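3.2 Materials and the sorting task

The task was chosen because most office workers do some version of it without thinking. Small stationery gathers on a desk over days or weeks and is at some point put back into whatever container is nearest. Earlier work on desk clearing has mostly looked at paper, where the decision to keep or discard takes up most of the time. Pens, markers and similar items are seldom thrown away during clearing, even when they no longer write, and so the act of putting them away can be studied with less interference from the decision about whether to keep them.

We used an open cardboard box as the container throughout. In the Priseck survey, boxes left over from deliveries were the most common answer to the question "Where do your spare pens live?", ahead of drawers and desk pots. A box also has no compartments, so it does not suggest an order to the person filling it. The flaps were left on. In an early version of the protocol they were trimmed away, but respondents in the survey had told us that they rarely bother to do this at home, and we wanted to keep the arrangement close to ordinary use.

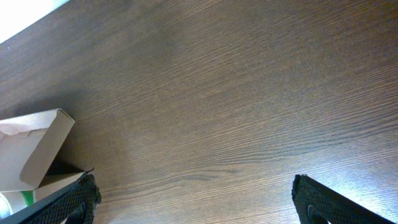 The position of the box on the table matters more than we first expected. Michailidis (Orestis Michailidis, in his thesis work at Reltosden) found that people place a container on the side of the hand they write with, and then move it once or twice before settling. We therefore did not mark a fixed position for it. Distances were measured from the nearest wall of the box to the item at the moment it was picked up, and are given in millimetres in Table 2. The longest distance recorded was 300 mm. Where the box was moved partway through a session, the new position was used from that point on.

Lighting was the ordinary room lighting. A table with a visible wood grain was used for all sessions, as plain white surfaces made dark items stand out more strongly than they would on most desks.

3.3 Items and grouping

A full set held 44 items. The sets were put together from the stationery that came up most often in the Tesine inventory, which lists 2,843 objects collected from shared desks. From this list we removed anything sharp, anything containing liquid ink in an open bottle, and anything too large to lie flat in the box. Duplicates were allowed. Two items were treated as belonging to the same group if they had the same use, whatever their colour or maker.
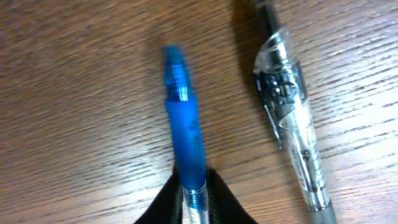 Pens formed the largest group and also gave us the most trouble in coding. Colour is an obvious basis for sorting, but it can be read in different ways depending on which part of the pen is looked at. The blue pen in Figure 1, for instance, has a translucent blue tip section and a more opaque royal blue grip, while the barrel below is clear and ribbed; the pen to its right is clear plastic. A coder who goes by the barrel will place the two together, and a coder who goes by the grip will place them apart. We asked coders to use the grip where there was one and the barrel otherwise. Disagreements were settled by a third coder.

Figure 1. Two pens on the tabletop, lying nearly parallel.

The direction in which items lay was coded separately. Pens left side by side were recorded as a pair if the angle between them was small and neither touched the other. Following Amoah, we did not treat pairing as evidence of deliberate arrangement, as long thin objects tend to end up in line when they are pushed together by a hand or a sleeve.

3.4 Order of placement

Each item received a number for the order in which it went into the box. An item taken out again and put back kept its first number, and the second placement was entered in the notes column.

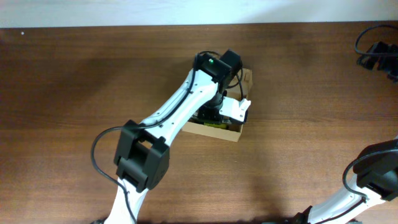
Items already in the box at the start of a sequence were coded as background and left out of the order scores. They were kept in the analysis of crowding, where what matters is how much of the box floor remains uncovered. For a shallow box this is quickly used up, and later items have to rest on earlier ones or against the walls. We scored an item as resting on the floor, on another item, or on a wall. Items touching both a wall and another item were scored under the item, following the rule used in the January pilot.

The full record contains 2,000 placements. Placements where the item could not be identified were dropped before scoring, and none of the tables in Section 4 include them.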